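Home | Notes | FAQ | Get in touch

Collecting examples for the sorting arm: your questions, answered

I get the same handful of emails every month, so I've put my replies in one place. I'm Candela Manzano and I look after the example gathering on Samik, our project on sorting small medical supplies into bins. Baltasar Sotomayor does the training side and has corrected my spelling twice already.

What do you mean by an "example"?

One go at one job, start to finish, saved with the camera views, the arm's movements and a short written instruction. "Put the mask in the middle bin" is a typical one. We had 3415 of them at the last tidy-up in December, after I'd thrown out the duds (and there were plenty of duds!).
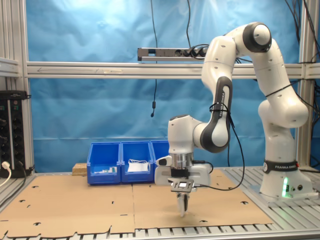 How do you choose the items?

I go for things that are light, a bit awkward and easy to get hold of in quantity. Masks are wonderful for this, because a strap can catch on almost anything and the arm has to learn to cope. We keep three blue bins side by side at the back of the cardboard, open fronts facing forward, and I try to give each one its own sort of item so the instruction can be short. Thin packets are the hardest by a long way, and I'm still fond of them.

Do you always start from the same layout?

No, and please don't! I started out being terribly neat and Baltasar's first model fell to bits the moment an item was turned sideways. Now I shift the item between goes, turn it round, and sometimes put it in a spot I think is a bit mean. The bins can stay put for a session and move for the next one.
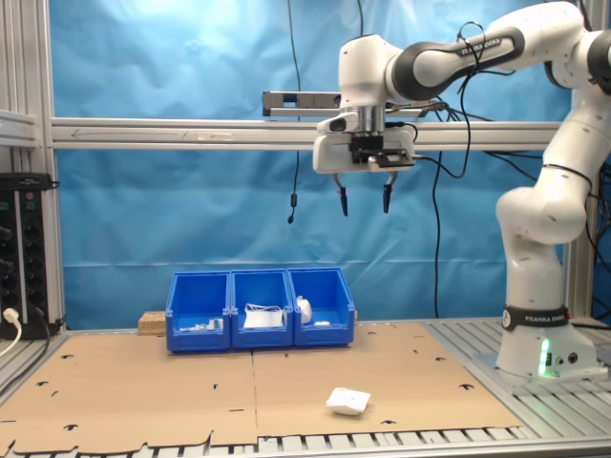

Gripper open, with one flat white item out in front of the bins.

How many examples do I need?

It depends on the job, sorry. For a single item going to a single bin I'd begin with roughly 800 and see how the model gets on before collecting more. I know people who swear by far fewer. If yours works with far fewer, lovely, stop there and go home early.

Should I keep the failed goes?

Keep them, but label them. A fumble followed by a good recovery is worth having, and I mark those separately so Baltasar can decide what to do with them. A go where I simply got bored and wandered the arm about goes in the bin (the computer one). 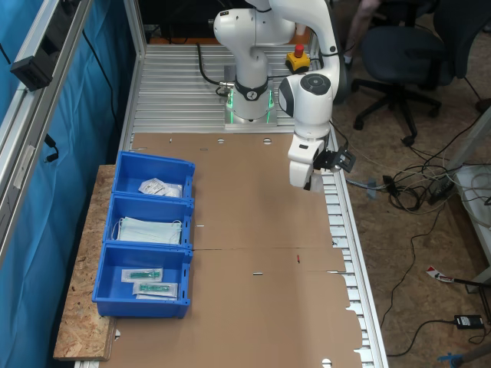

The labels themselves are plain: good, recovered, failed, odd. "Odd" was my idea and it has become the biggest argument in the project. If you're writing your own list, agree on what each word means before you begin, and write it down somewhere everyone can find it.

How long is a session?

I stop after 26 goes and have a break, whether I feel tired or not. My movements get lazy well before I notice, and lazy movements end up in the model. I do up to 6 of these blocks in a day, mostly before four in the afternoon.

Does the writing on the packets matter?

More than I expected. A packet looks quite different printed side up, so I do both sides, and I let them get crumpled as the weeks go by.
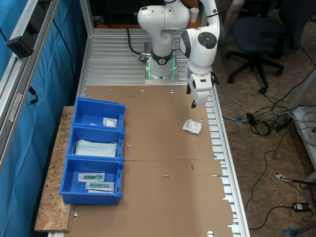 I'd also mix old packets with fresh ones in the same block. Keep all the old ones together in one folder and it's very easy to train on them by accident and wonder why the clean ones give you trouble, which cost us most of a week.

Can I have your data?

Not yet. We're still checking the written instructions, and some of mine say "left" when I meant "right". Drop me a line and I'll add you to the list.

14 comments | 9 shares

Related
Writing instructions people can follow
What we learnt from the Clurico trial
Nornico notes: naming your folders
Visiting the Nishimura workshop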